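Doors, doors, doors

Jan 6, 2025

I had every intention of writing this up back in October, when the workbench in the spare room was still mostly clear and I thought I'd be done by the holidays. Those of you who have followed the Movari project from the start will know how my schedules tend to go. So pour yourself something warm, because there is a fair bit to catch up on.

The metal half of the build is coming along slowly. Both arms are bolted to the shoulder plate, the second wrist finally has its bearing (the first one I ordered from Khunthong was a hair too wide, my own mistake for measuring late at night), and each gripper now weighs 330 grams with its fingers on. I'm very pleased with that number! The early ones were so heavy that the elbow motors whined all the way up.

But most of my evenings since then have gone into the simulated half, the little make-believe house I run on the old desktop under the stairs. It started as one bare room. Then I wanted a hallway, then a kitchen corner, and before long I was hanging art on the walls and feeling like a very fussy interior decorator.

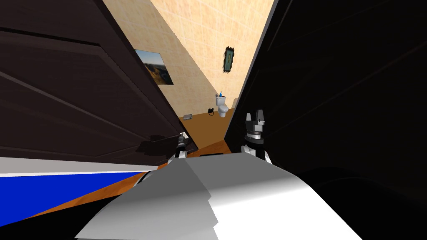

Door handles have eaten more of my free time than any other part of this project, and that includes the wiring. A hand does so much without asking you first – it gives a little, it slides, it lets the lever roll under the fingers – and a pair of stiff parallel fingers does none of that. I started with the bathroom because the lever on that brown door is a plain silver one, and from where the robot's body sits in the doorway I get a nice straight view through to the toilet and the little blue bottle on its tank. I use that bottle as my landmark when I compare one run with another, silly as it sounds. The lighting still needs work, too. The tile is lovely and bright, but the right side goes so dark that I can hardly make out the paneling, and I'd like to see what my right gripper is up to over there.

The script that handles all this has grown to 1721 lines, and I would guess a good third of it is me changing my mind. I log every run to a plain text file, and the file is up to 3313 entries. Plenty of those are the same approach to the same handle with the wrist turned a touch more.

I also moved the whole thing over to Aderau for the contact settings, after a long stretch with Terkard. Terkard was fine, and I'd still hand it to a beginner, but I wanted to set the friction on the fingertips separately from the rest of the gripper and I was tired of working around it. The move took 4 evenings and a great deal of tea. My next job is the camera tilt, which I keep setting far too steep. With the fingers pointing up into something that dark, and the tile and that loud blue panel all sliding off at an angle, I have to stop and work out which way the floor is. 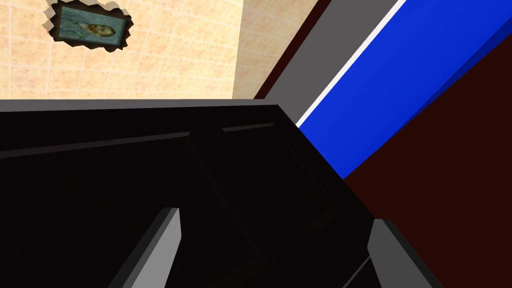 What's next on the bench

I want to print new finger pads, a softer set this time, and try them on the old lever I've screwed to a scrap board. The cable run through the left forearm has to come out and go back in again, with more slack at the elbow. After that I'll put another lamp in the simulated hallway and maybe pick a calmer color than that blue.

If you have built grippers of your own and found a pad material that holds up to a lot of squeezing, please leave me a comment. I've been through two kinds of rubber already and the second one smells terrible.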